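Print this article | E-mail this article
Home > Workshop Practice > Robot Cells > Tabletop Cells

Care of the two-arm tabletop cell

By Raffaele Martinelli. Last revised in August

A two-arm tabletop cell is a small robot work area in which a pair of arms share one table and handle everyday objects such as cups, bowls and bottles. The Flelerier cell at the Gritham workshop is a good one to learn from, as it has been kept running by the same few people for 3 years and they have written nearly everything down (including the mistakes, bless them). Most of what follows comes from their notebook, with a few habits borrowed from the sister cell at Dabbas.

Setting up

The table comes first. It should be level and firm, with a plain white top, and it is wiped with a damp cloth and left to dry before anything is set on it. A white cloth hung behind the table gives the cameras a calm background, and it pays to hang it with a little care, though a few creases do no harm. What does cause trouble is a cloth that moves, so the Gritham people keep theirs well away from the heating vent and check every morning that it is still held up firmly.

Next come the arms, which are parked in their home positions and powered up one at a time. Each gripper is opened and closed slowly while the operator listens. A healthy gripper makes a soft, even sound from one end of its travel to the other, and after a week or two at the bench almost anybody can hear the difference when it doesn't!

Checking the grip

The daily grip check uses ordinary household things, the sort with curved sides that show up a tired finger very quickly. A bottle with a narrowed neck is a favorite, and so is any small cup that will sit steadily by itself. The bottle is taken low on the body, with a finger on each side, and the operator looks to see that both pads meet it squarely.
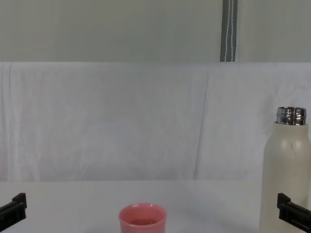
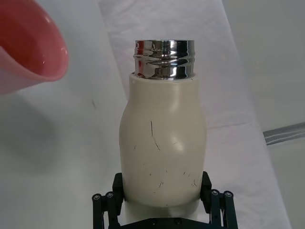
The cream bottle with its bare metal neck, at the Gritham cell.

If one pad lands before the other, the bottle will be nudged sideways as the fingers close, and the usual cure is to run the centering routine again and then repeat the check. Ramil Estrella, who looks after the cell most days, likes to make the check at half speed first. It takes a little longer, of course, but he has saved a good many cups that way.

Looking after the fingers

The fingers are inspected every 500 cycles. The power is switched off and the pads are cleaned with a lint-free cloth, then felt with a fingertip for any hard or shiny patches. The joint fasteners on the linkages are tried with a hand driver and snugged up gently. Too much force here is the most common beginner's error, and a linkage that has been overtightened will feel stiff and may stop short of closing. Worn pads are always changed as a pair. Gritham buys its pads from Plirketti and keeps 22 of them in a drawer under the bench, along with the spare fasteners.

Cameras

The camera lenses are dusted with a soft brush before the first run. If a wrist camera has been bumped, even lightly, its view is compared with a saved reference picture, and the mount is loosened and turned until the two agree. A fresh calibration follows.

Common faults

A gripper that chatters when closing generally has a loose joint. One that creeps open under load may need new pads or a higher grip setting, and it is kinder to try the pads first. When both arms drift by the same amount, the table has very likely been pushed, and at Gritham there are now small pencil marks on the floor to show where its legs belong.

See also: Gripper pads | Camera mounts | Home positions
Back to top | Previous | Next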